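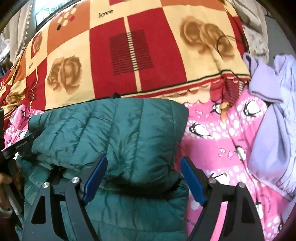 Moving my mum's old letters into one box tonight and I've only got as far as the first envelope — she wrote such long ones, bless her, and always up the margins too.

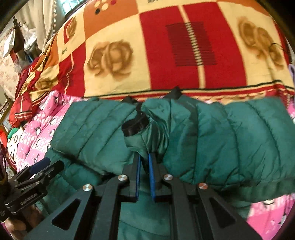
LETTERS & FAMILY

The best so far is to Siiri Mäkelä, her penfriend for 11 years. Two whole pages on a plum cake! I do wish I'd kept the recipe.

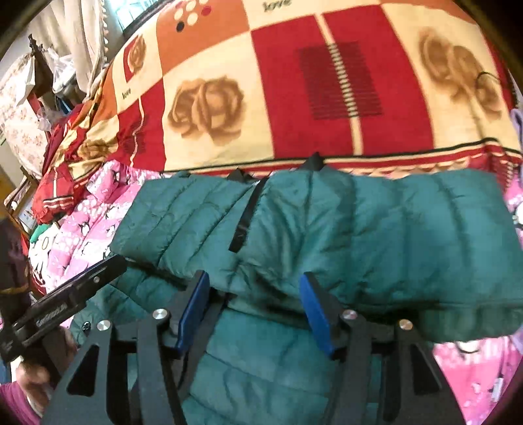 Clenlow, 10 Jul 2020

Siiri's reply was tucked in behind it, so I've put the kettle on again. If anyone still writes to a penfriend, do tell me all about them, I'd love to hear.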